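Gikness Issues Revised Care Specification for Printed and Woven Table Linen

PRUMMONT, 12th March. Commercial linen supplier Gikness has published a revised care and dimensional stability specification covering all table linen hired, laundered or sold through its Prummont and Wivport operations. The document replaces the general laundering schedule previously supplied with hospitality contracts and applies to tablecloths, overlays, runners and napkins in cotton, polyester and blended fabrics.

The specification sets limits for residual shrinkage, pattern skew, seam distortion and colour loss, and describes how each is to be measured. It takes effect immediately for new contracts. Existing contracts will move to the revised terms at their next renewal, and customers may elect to adopt them sooner at no charge.

Gikness supplies table linen to 573 customer sites, among them restaurants, function centres, aged care homes, licensed clubs and catering contractors. Linen for all sites is processed at the company's Wivport laundry. Cutting, hemming and repair are carried out at Prummont.

Background

The previous schedule treated table linen as a single product class. Plain white cotton, dyed polyester and printed cloth were washed, dried and finished under separate programs, but were inspected against the same acceptance criteria. Those criteria were written principally for plain white goods and dealt with staining, tears and whiteness. Dimensional change was recorded only where a cloth no longer gave the agreed drop at the table edge.

Patterned linen has since become a larger part of the hire pool. Checks, stripes and grids are now requested for casual dining rooms and cafes where plain cloths were formerly standard. A regular pattern makes distortion easier to see. A cloth that has moved slightly out of square may be acceptable in plain white and unacceptable when its lines no longer run parallel to the table edge.

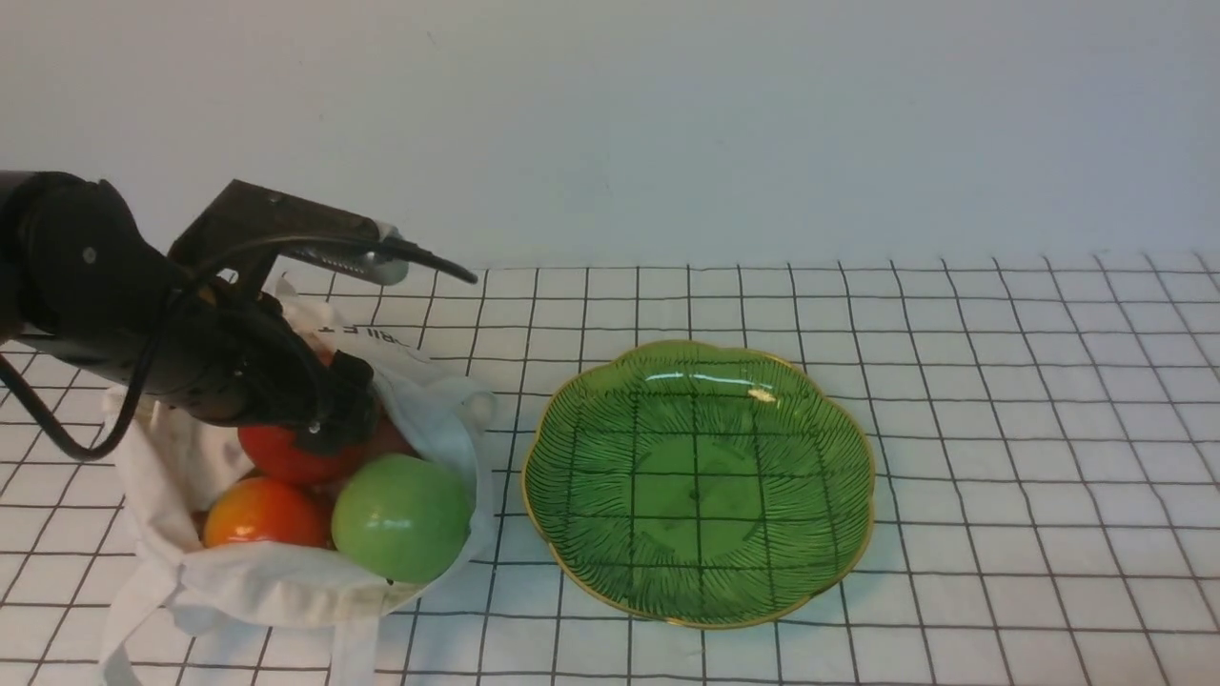 Grid pattern on a tabletop.

A review of returned goods was completed in February. It examined cloths withdrawn from service on appearance grounds and sorted them by fault, fabric and finishing route. Skew and bow were the faults most often recorded against patterned cloths. Plain cloths were withdrawn mainly for staining, followed by hem failure.

Principal changes

Residual shrinkage in finished table linen must not exceed 2 per cent in either direction. Length and width are assessed separately and the results are not averaged. A cloth that meets the limit in the warp direction and exceeds it in the weft direction is treated as a failure.

Measurements are taken between marked points set in from the hem. The hem itself is excluded, as stitching tension can produce a local reading that does not represent the body of the cloth. Cloths are conditioned flat before measurement and are smoothed by hand without stretching. The use of weights or clips during measurement is not permitted.

Skew is defined as the angular displacement of a crosswise line from its intended position relative to the selvedge or side hem. Bow is defined as the curved displacement of that line between the two sides. The two faults may occur in the same cloth and are recorded independently. For printed goods, the measurement is made on the printed line. For yarn-dyed goods, it is made on the coloured yarn.

The specification also separates print irregularity from laundering distortion. Variation in line weight, small gaps in coverage and local misregistration are properties of the cloth as supplied by the printer. They are assessed at goods inward, before the first wash, and are noted against the batch. A cloth accepted with a recorded print irregularity cannot later be charged to the customer as damaged on the same grounds.

Wash and finishing conditions

The maximum wash temperature for printed cotton and printed cotton blends is set at 70 degrees Celsius. White cotton without print or coloured stitching may be processed at up to 90 degrees Celsius where soil level requires it. The higher temperature is not available as a standing instruction and must be selected load by load by the wash floor operator.

Chlorine bleach is excluded from all printed and dyed programs. Oxygen-based bleaching agents may be used on printed cotton where the batch record shows satisfactory colourfastness. Optical brighteners are restricted to plain white goods. 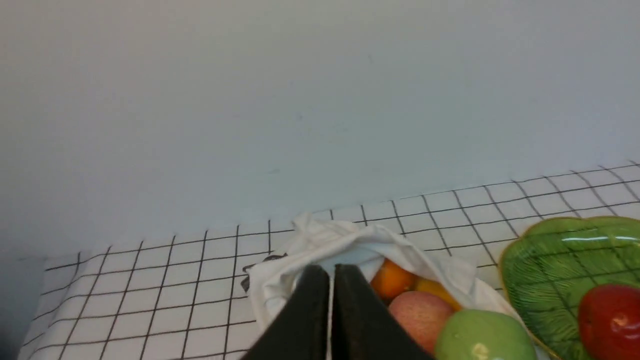

Extraction pressure has been reduced for lightweight cloths. Under the former schedule, lightweight and heavyweight goods could be combined in one load if they shared a wash temperature. The revised specification requires them to be separated by fabric weight as well as by temperature and colour. The Wivport plant has amended its sorting bay layout accordingly, with additional bins for lightweight printed goods and a separate line for napkins.

Ironer feeding is addressed in detail. Operators are to present the leading edge square to the roller and are not to correct a misaligned cloth by pulling one corner after it has entered. A misfed cloth is to be withdrawn, re-dampened if necessary and fed again. Roller speed is to be selected by fabric weight, and the padding condition is to be checked at the start of each shift.

Minor creasing from folding and transport is not a fault under the specification. Customers who require a crease-free presentation may order cloths rolled on tubes, subject to delivery vehicle capacity. Rolled delivery was formerly limited to banquet cloths and is now available for all rectangular sizes.

Batch records

Each batch of patterned linen will carry a record from goods inward through to withdrawal. The record contains fabric composition, nominal size, print or weave type, supplier reference, pre-wash measurements and the programs to which the batch has been assigned. It does not track individual cloths. Gikness considered individual tagging during the review and has deferred the matter until a tag suitable for unlined lightweight fabric is available at an acceptable cost.

Records are held in Talukder, the company's in-house linen management system. Customers with an online account can view the batch entries for goods currently on hire to them, including any print irregularity noted on receipt. Account holders without online access may request a printed extract with their monthly statement.

Talukder has also been updated to accept fault reports by category. Customers reporting a defective cloth will be asked to select staining, tear, hem failure, dimensional change, pattern distortion or colour loss. Free-text descriptions remain available and should be used for faults that do not fit a listed category.

Guidance for customers

A short guide to handling linen between delivery and collection accompanies the specification. It advises that cloths be stored flat or loosely folded in a dry, ventilated area, and that soiled goods be kept out of plastic liners where collection is more than a day away. Damp linen held in closed bags is liable to mildew, and mildew staining on printed cotton frequently cannot be removed at the permitted temperature.

Cloths should be shaken free of food scraps, cutlery and toothpicks before bagging. Candle wax should be left in place. Attempts to lift wax with a blade or a domestic iron have been a recurrent source of cut threads and scorch marks in the repair room at Prummont.

The guide recommends an underlay on hard tabletops. An underlay limits movement of the cloth, reduces abrasion at table corners and allows a patterned cloth to lie closer to square. Clips may be used outdoors provided the jaws are smooth and free of rust.

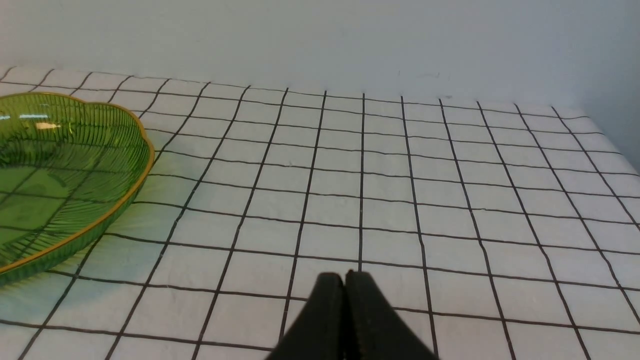

White tablecloth printed with a grid of thin black lines. Slight waviness in the lines and faint creases are visible.

When laying a patterned cloth, staff are advised to align one printed line with the long edge of the table and work outward from it. Aligning by the hem is less dependable on cloths that have been re-hemmed. Small undulations can be eased out by hand from the centre. Pulling at opposite corners will usually transfer the undulation elsewhere and may introduce skew that persists until the next wash.

Charges and replacement

Hire rates are unchanged. Cloths that fail the shrinkage, skew or bow limits will be withdrawn and replaced at Gikness's expense, except where the customer has laundered the goods on site. Linen owned by the customer and processed under a wash-only agreement will be measured on request. Results will be reported to the customer, who retains the decision on whether to keep the item in service.

Damage charges continue to apply to burns, cuts, permanent marker, paint and bleach spotting caused on the customer's premises. The charging table has been reorganised to follow the new fault categories, and no individual charge has increased.

Availability

The specification and handling guide are available from the Gikness customer service desk at Prummont and through online accounts. Printed copies will be included with scheduled deliveries from the Wivport depot. Laminated versions of the handling guide, suitable for display in a linen store or servery, may be ordered without charge.

About Gikness

Gikness hires, launders, repairs and sells linen for the hospitality, catering and residential care sectors. Its range includes table linen, bed linen, towelling and kitchen textiles. The company operates a sewing and repair facility at Prummont and a commercial laundry and distribution depot at Wivport.

Media enquiries: Communications Office, Gikness, Prummont

ENDS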